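Drorngate Two-Arm Bench Cell
Supplied and supported by Isimia

The Drorngate is a pair of arms that share one table and pick up small things. If your firm spends its mornings moving small things from one place to another, you will already know why you are reading this page. If somebody senior has sent you the link with the word "thoughts?" in the subject line, welcome, and we will try to be quick.

The cell suits light packing, kitting and returns work. It comes with Vevlow, our planning software, in which every job is built and rehearsed in simulation before an arm is switched on at your site. The views on this page are from Vevlow.

The gripper

Each arm carries the same two-fingered gripper. Dark links, pale fingertips, pins at the joints. It opens, it closes, and it has no opinion about the radio. The fingertips are a wearing part and can be changed at the bench with the key supplied. Please hang the key up afterwards. We sell a surprising number of keys.
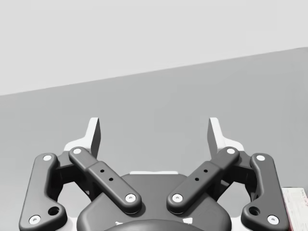 What it handles

Small cartons, balls, tubs with lids, most things that hold their shape when squeezed. It is poor with loose bags and hopeless with cling film, as are the rest of us. Items up to 200 mm across are fine. Anything larger should be discussed with Isimia before you order, and not on the day of installation.

Rehearsing a job

You lay out a table in Vevlow, put your items on it and try things. A carton and a ball make a decent first exercise, one having corners and the other having none. Decide which arm goes for which item, and what should happen if both want the same one. People who have shared an office stapler tend to be good at this part.

We ask that the packers do the rehearsing, along with whoever looks after the machines. They know which cartons arrive crushed and which labels peel. At Castellanos, where two cells went in last November, the packing team rewrote most of our suggested layout in the first week. Theirs was better and we now send it out as the starter file. 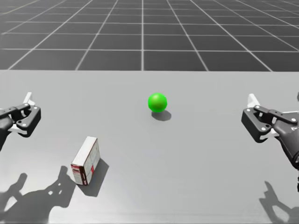 One packer at Castellanos told us that the rehearsals were the bit worth having, as it was the first time anyone had asked which way round the boxes should go. The same packer added that the job is easier on the wrists and harder on the head, that clearing a stopped cell should count as skilled work, and that the pay ought to say so.

We passed that on. It is also in our planning guide, under Staffing, on page 23.

Changing the item

Swapping one product for another of the same shape and size is a short job. Change the entry in the item list, run the rehearsal again and watch it through to the end. A new colour alone may still need a fresh look at the lighting settings, so don't skip the run.

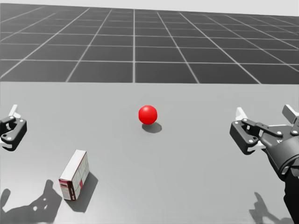 In the box

Two arms with grippers fitted
Bench plate and fixings
Vevlow licence, 11 seats
Spare fingertips, two sets
Fingertip key (one)
Printed manual, 276 pages, the first four of which are useful on the day

Lead times and site visits

Ask Isimia for current lead times. A site visit comes before any quote, and we like to meet the people on the shift as well as the people with the budget.

Page last revised 2020-08-13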